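Pliden Small Round Table, White

Home > Furniture > Side and Occasional Tables > Pliden

In stock at our Irncombe warehouse. Item 1472.

If you've been shopping with us for a while, you'll know that we have a soft spot for small tables. They get asked to do such a lot! One week it's the telephone and a notepad, the next it's a lamp, a cup of tea and whatever you happen to be reading, and by Christmas somebody has put a bowl of nuts on it and it's been carried into the lounge room for good. The Pliden is our favourite of the bunch, and it has been in the range long enough now that we get lovely letters from people coming back for a second one to match the first.

It's a plain round table with a white top, sized for one or two everyday things and happy to stay out of the way the rest of the time. We had it in mind for hallways and for that awkward spot beside an armchair where a square table always catches you on the hip — but customers have found all sorts of other homes for it. We know of one in a dental waiting room, a pair on a sleep-out verandah (under cover, please) and quite a few in home offices, where the desk is full and the phone has nowhere to go.

A desk phone and a good-sized hardcover will sit next to each other on top quite comfortably, and that's the test we tend to suggest when people ring up and ask whether it'll be big enough. If you want room for a printer or a full dinner plate and all the trimmings, have a look at the Gemar instead, which is the next size up and comes in the same white.
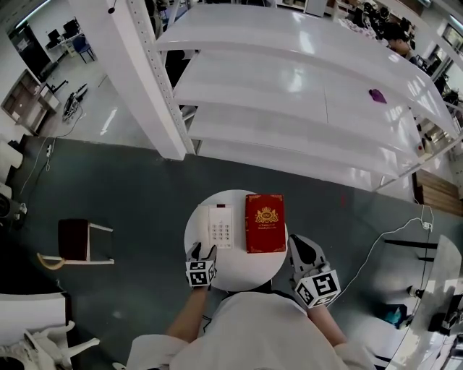
Pliden round table in white, with desk phone and red hardcover. Accessories and other furniture not included.

The white is a soft, neutral one that gets along with most other whites, so you needn't fret too much about matching it to your shelving or your skirting boards. It looks very smart on a dark floor or a charcoal mat, and a spot of strong colour on top (a red book cover, a bunch of geraniums, a favourite mug) does wonders for it. If your room is already pale all over, you might like to put a rug underneath so the table doesn't get lost.

Measurements and details

Height: 62 cm
Shape: round
Colour: white
Suitable for: indoor use, or fully covered outdoor areas
Assembly: some, see below
Item number: 1472
Matching pieces: Gemar round table, Vaněk low stool

Putting it together

The Pliden comes flat in one carton with everything you need, including the little key. Lay the top face down on a blanket or a folded towel, fit the base, and do all the bolts up finger-tight before you go round again with the key. Most people have it standing in the time it takes the kettle to boil and the tea to draw. If it rocks once it's the right way up, turn it over and loosen everything a touch, then tighten again with the table on a level floor.

Looking after it

A damp cloth and a drop of dishwashing liquid will see to nearly everything. Dry it off afterwards. Please keep scouring pads and anything gritty well away from the top, and use a coaster under hot mugs. Biro comes off best when it's fresh, so if the table is going to live under the telephone we'd suggest keeping the notepad on something firm. Hard-backed books can leave a scuff if they're dragged, particularly older ones with raised decoration, so lift them.

Delivery and pick-up

We send the Pliden anywhere on the mainland, and Tasmania too, though that takes a few days longer. You're also very welcome to collect from the Irncombe showroom, where there's always one set up on the floor for you to try beside a chair. The carton fits across the back seat of a small hatchback.

Bulk orders for motels, clinics and schools are best made by phone, and we can usually hold stock for you while the paperwork comes through. The next shipment of the Gemar is due in September.

Prices and stock on this page last checked May 1, 2024.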